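Play kitchen clear-out: what stays?

Vodberg_Mom
The toy kitchen set has been spreading through my house since January and I'm thinning it out. Keepers so far are the green leafy thing, the white spoon and the white fork. My daughter is 3 and calls the green thing "salad." My husband says bok choy. Dinner has been tense.
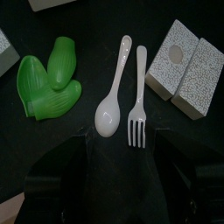 I'd like everything that's left to fit in one shoebox. Is that realistic, or do I need to give up the shoebox?

teemu_leinonen
Keep the vegetable, lose the cutlery. Ours eats plastic food with her hands, same as real food.

Holtirer6
Disagree. The spoon is the whole game. You can't stir soup with a bok choy.

teemu_leinonen
You've never met my kid.

OrvokkiP
Team husband on the bok choy. And skip the shoebox, the lid lasts 2 days. I use an old bread bin.

Vodberg_Mom
Bread bin it is. He's going to be unbearable about the bok choy.

Holtirer6
Keep the fork too, then. He'll need something to eat it with.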